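5 min read
June | posted by the Flerkville student projects page

What we learned writing house rules for hand-held gripper recording

So our project had a grand title on the form (good practice for collecting demonstrations with hand-held grippers) but really it was me and my project partners trying to get everyone in the group to do the same thing twice. I'd signed up for robots and ended up writing rules. I'm quite pleased with them though!

Quick background for anyone on another course. We use a set of hand-held grippers we call Soma, with marker cubes on them so the software can work out where each hand is. You do a household sort of task, the rig records it, and later the Ponar group tries to train an arm on the result. If the recordings are messy, Ponar get messy data and we get a long email.

When I took over the folder there were 526 recordings in it, made over two terms by whoever was free. I watched a lot of them (evenings, tea, biscuits). The tasks were fine. The trouble was everything round the edges – people started moving before the timer was going, or put a hand across a marker for most of the take, or named the file "test2 new". We threw out 40 of them, which hurt a bit as two were mine.

The rules went through several drafts. My first one was far too long and I caught people signing the bottom without turning over. The version we kept fits on one side of paper:

Check the timer is running before you touch anything.
Keep the marker cubes facing outwards and don't wrap your fingers over them.
One task per take. If you fluff it, finish the movement, stop, and start a new take.
Route cables away from your feet, and if you're sitting on the floor, look behind you before you shuffle back.
No take longer than 30 seconds unless the task sheet says so.
Write down what went wrong straight away, in words somebody else could follow.

The cable rule got the most argument. Some of the group wanted everything taped down, but we move between the lockers and the benches so often that we'd spend the whole session peeling tape. We settled on a check before each block of takes, and I still think a proper cable cover would be better. It's in my list of things to ask for next year.

The locker tasks turned out to be a good trial for the sheet, mainly since you work low down and both hands are busy, so it's very easy to forget where your cubes are pointing. We ran them in blocks of 5 and swapped over after each block. Swapping wasn't in my first draft at all! It went in after I did a whole morning on the tiles and couldn't feel my knees.

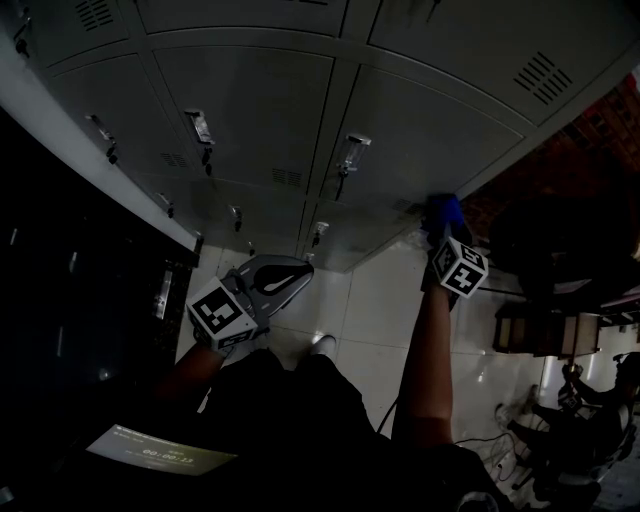
Working low at the lockers, timer at 00:00:13.

I also compared our sheet with the one the Amano lab next door uses. Theirs is stricter about logging and says almost nothing about the person doing the recording, so I borrowed their file naming and left the rest. If I did it again I'd test the rules on first years much earlier, because my own group already knew what I meant and filled in the gaps for me.

Still to do: a left-handed version of the task sheets, and a decision on whether gloves need their own line in the log. I've said yes, and I'm waiting to hear back.

Comments

benchgoblin: Can we have the one-page version as a printout? The link on the course page goes to the old draft.

teaandtorque: Agree about cable covers. Ours get kicked constantly.

second_year_sam: Does the time limit count the bit where you're getting into position? Our task sheet doesn't say.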